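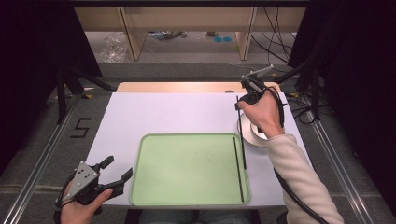
Minutes of the Open Day Review, Plerkden Workshop
December 23, 2024

Present: Eirlys Owen (chair), Ifor Hopkin (minutes), and most of the Javdale group, who were very kindly squeezed in along the back wall.

1. Minutes of the October meeting
Agreed, with one spelling put right (Flelludari has two l's in the middle, sorry again!).

2. Open day
Eirlys thanked everyone warmly for a lovely, busy day. We had 315 visitors, and some 396 leaflets went out, so plenty of people must have taken one home for a neighbor. The hand-held gripper demonstration drew the most questions – mainly about how a person moving thin black sticks to and from a tray helps a robot learn the same job. Ifor felt the talk ran long and offered to trim it, though several members said they had enjoyed every minute.

3. Costs
The day came to $2,318, including the hire of chairs from Powell. Approved.

4. Next visit
The Javdale school would like to bring 2 classes in the spring. Eirlys will write back and say yes, gladly. Ifor to ask about lunch and where the bus can park.

Meeting closed with mince pies.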